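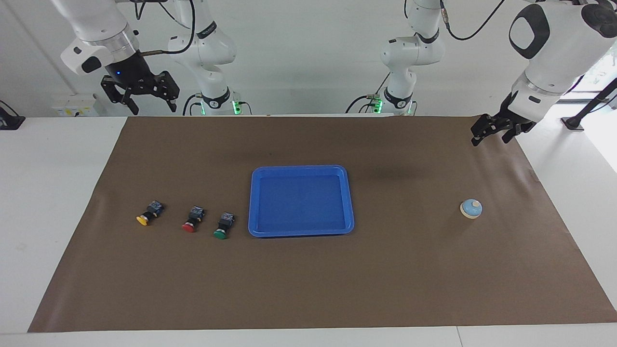
Fig. 1. Three push-button switches and a blue tray on brown paper.

Working Hours and Union Votes at the Prutlow Depot
Project report, second draft, February 12, 2025

Our project looked at how staff at the Prutlow vehicle depot won their first written agreement on shift lengths. I picked the topic because my course had only covered big national strikes, and a local dispute turned out to be far more gripping than I expected!

The depot repairs lorries for Gadholm, a haulage firm with 2564 employees. In August the mechanics asked for a 40-hour week and proper notice of night shifts. Gadholm offered the notice but wanted to keep the longer week. Talks went on for 10 days, and the ballot that followed backed an overtime ban — the first in the depot's history.

We used 3 kinds of source: union newsletters, the local paper and the text of the agreement itself. The newsletters were brilliant to read, full of arguments about tea breaks and parking as well as pay. The paper hardly mentioned the night shift at all, so that part of our account leans on the union's side.

The final deal gave the mechanics their shorter week, with a smaller pay rise than they had asked for. We would love to compare it with the Vernonine works next, where a similar claim failed.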